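Toma questions, answered by me (Catinca Ursu)

Last touched 1/24/20

I write most of the grasp planning code in Toma, so most of the questions land in my inbox, and after the third time explaining the config file to somebody I started this page. If yours isn't covered, write to me or to Emanuel Enache, who looks after the camera side and answers faster than I do.

What does Toma do, and what doesn't it do?

Toma takes a depth picture of a table, picks something to grab, works out how the gripper should come at it, and hands a path to your arm controller. It doesn't talk to the motors. It also doesn't know what anything is called! If you ask it for "the bread" it will look at you blankly. You give it a region or a mask, and it finds a grasp inside that. Dulce Varela has a little labeling front end called Wemitz that makes the masks for you, and I use it every day, but you can bring your own.

Do I need two arms?

Nope, one is fine. If there's a second arm standing in the workspace you do have to tell Toma about it, even if it never moves. Put it in the scene file as a parked arm, with its joint angles, and the planner will treat it as a big oddly shaped obstacle. I forgot this once and spent an entire afternoon blaming the elbow limits.

Why does it keep picking the end of a long object?

Probably because the end sticks up, or because the depth data is cleaner there. The scorer likes a nice clear pair of opposite sides, and with anything lumpy the tip often wins. Turn up center_weight. The default is 2 and I usually go to 10 for long things (loaves, cucumbers, a rolled-up sock, whatever you've got). Going to 20 makes it stubborn, and then it will refuse perfectly good grasps that happen to be a bit off the middle.

The gripper hits the rim of my bowl or basket. Help?

Ah, the classic. The planner checks the fingers against the cloud by default, but it only checks the whole hand if you switch on full_hand_check. Yes, it's slower. Yes, I think it should be on by default, and Kjell Isaksson and I have been arguing about that since October. In the meantime, switch it on for anything with sides, and set the approach to "vertical" so it doesn't get clever and come in at a slant.

Also have a look at whether your cable is in the hand model. The stock model has a bare gripper, and a loop of cable down one side makes the real thing wider than Toma thinks it is. I just add a fat cylinder. Ugly, works.

Can it handle shiny stuff?

Sort of. Glossy surfaces leave holes in the depth picture, and Toma fills small ones by guessing from the neighbors. Big ones it leaves alone. Emanuel's advice is to move your lights before you touch a single parameter, and he's right, annoyingly. A bright window behind the table is the worst of the lot.

What is error 1903?

"No path after grasp." It found a grasp it liked and then couldn't work out how to lift away from it. Nearly always the lift height is set too high for your arm's reach, so lower it and try again. If that doesn't fix it, check the parked arm in your scene file (see above, and learn from my afternoon).

Can I replay a run without the robot?

You can! Every run writes a log with the clouds, the scored grasps and the joint path, and the viewer will scrub through it like a video. Ruxandra Sârbu wrote the viewer and it's my favorite part of the whole project. Please send me the log when you report a bug. A screenshot of the terminal is sweet but I can't do much with it.

What do you test on?

Pretend food, mainly. Twisted rolls are great because they're lumpy in every direction, and a woven basket makes the rim check earn its keep.

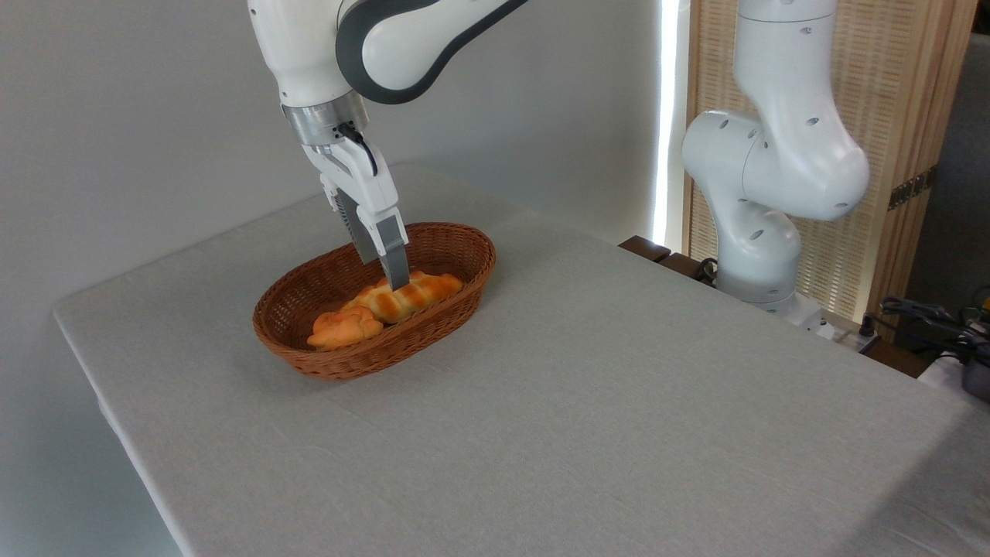
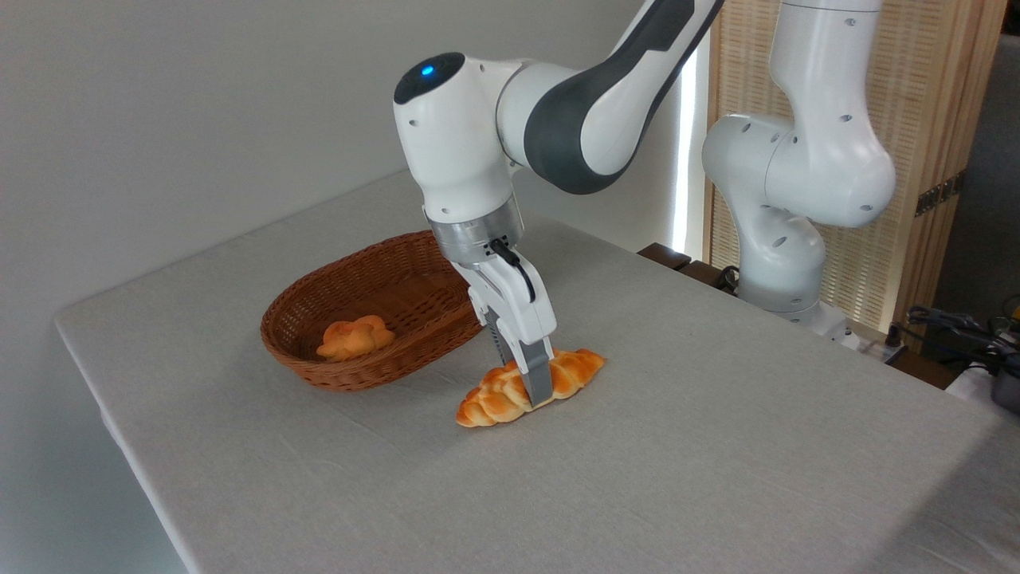

I run the basket set before every release, plus a set with mugs that I find much more boring. Both are in the test folder with their scene files, so you can load them and compare scores with your own build. Small differences are normal, as the sampler is random unless you fix the seed.

Will it run with the Sturnbridge controller?

Yes, through the adapter in the extras folder. Use the newer one. The old adapter drops the last waypoint now and then and I've given up on fixing it.

And Skurnudow?

Not yet. Kjell has a branch that half works, and he'd love somebody to try it on a real arm. Ask him for access, and keep a hand near the stop button.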